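Open day at the Watthorpe automation hall — my notes, and a question about pushing parts

Forum: Small Workshops and Automation
Thread started by millrace_k

I went on Thursday to the open day in Watthorpe and I promised in the other thread to write down what I saw. Please excuse my English, it is my third language and I write slowly. 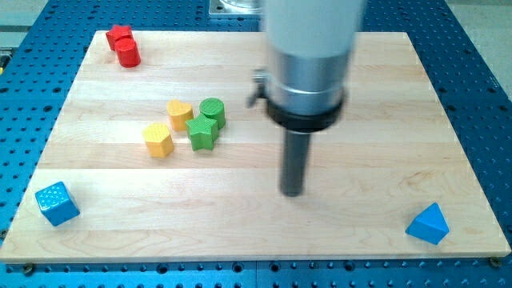 The hall is behind the old bus depot and you must sign in at the small door, not the big one. There were four stations. The first was a palletising cell from Amini, behind a fence, very fast and very loud. The second was a label inspection. The third was a welding table which was not running when I came, and the fourth was the one I stayed at longest, a single arm over a blue table with holes, with a wooden board and coloured toy blocks on it.

This arm has no gripper. It has only a straight dark rod which points down, with a rounded end, and all the work is done by pushing. A visitor could type a sentence, for example "push the green star to the blue cube", and the arm would try it. The young woman at the station told us that the controller had been trained on 900 recorded sessions, and that on the day before they ran 564 sentences and 456 of them ended well. I wrote these numbers in my notebook while she was speaking, so I trust them.

My question for the forum is a practical one. In our workshop in Ilstead we have small turned parts which arrive on a tray in a disordered way, and a person moves them by hand into groups before the counting. Could a pushing tool be enough for this, or do we really need a gripper? A gripper for our part sizes was quoted to us by Tultico and the price made my chief very quiet.

Reply from dovetail_dan

Nice write-up, thanks. I was there in the morning and left before eleven, so I must have stood at the same table. I'd say get the gripper. Pushing is a lovely thing to watch but you've got no control over the height of the part and not much over which way it's facing when it stops. Turned parts roll. Toy blocks mostly don't.

Reply from millrace_k

Thank you. You are right that ours roll, but only the long ones. The short ones stand on their flat end if the tray is not shaken. On the board there were two round blocks also, a red one and a green one, and both were standing upright, so perhaps it is similar to our short parts.

Reply from pennyfarthing

Can I disagree with Dan a bit? We pushed parts for years with a dumb two-axis gantry and a nylon peg. No camera, no sentences, just the same sweep again and again, and it grouped washers perfectly well. You don't need a gripper to make a pile. You need one to pick something up, and it doesn't sound as if millrace needs to pick anything up.

What I would worry about is the edge. Does the tray have a lip? In the photo the board is flat, and I can see the blue prism out near a front corner. One long push in the wrong direction and a part is on the floor.

Reply from millrace_k

Our tray has a lip of 50 millimetres, so the floor is safe. But you touch the thing which I wanted to ask at the station and then forgot. With a lip, the tool cannot come behind a part which is already against the wall. How did you solve this with the gantry?

Reply from pennyfarthing

Badly at first! Then we fitted a slimmer peg and dragged things along the wall until they reached a corner, and took them all from there. If your groups can live in the corners it's easy. If they must be in the middle of the tray, Dan may be right after all.

Reply from ostler22

456 out of 564 is four in five. I wouldn't put that on a line. My boss would have it switched off by dinner time, and then I'd be the one sorting parts by hand and explaining the invoice.

Reply from millrace_k

I understand this. But I think the number is for free sentences, typed by anybody, and some of them were surely strange. One man beside me typed "make a smile", and I do not know how it is scored. We would have only two or three fixed tasks. I will write to the organisers and ask if they have a number for the simple ones alone — the address is on the leaflet.

Reply from dovetail_dan

Fair point on the smile. Ask them about cycle time as well. When I watched, there was a fair bit of waiting between one push and the next, and your person with two hands is going to be quick. What does she do, a tray every minute or so?

Reply from millrace_k

He, and it is less than one minute when the parts are dry. With oil on them it is slower and he complains, with reason.

I have now sent the mail with three questions: the simple tasks, the cycle time, and oily parts. They also said there will be a second open day in October, with registration by mail this time. If they allow it I will bring one of our trays with me. When I have their answer I will put it in this thread.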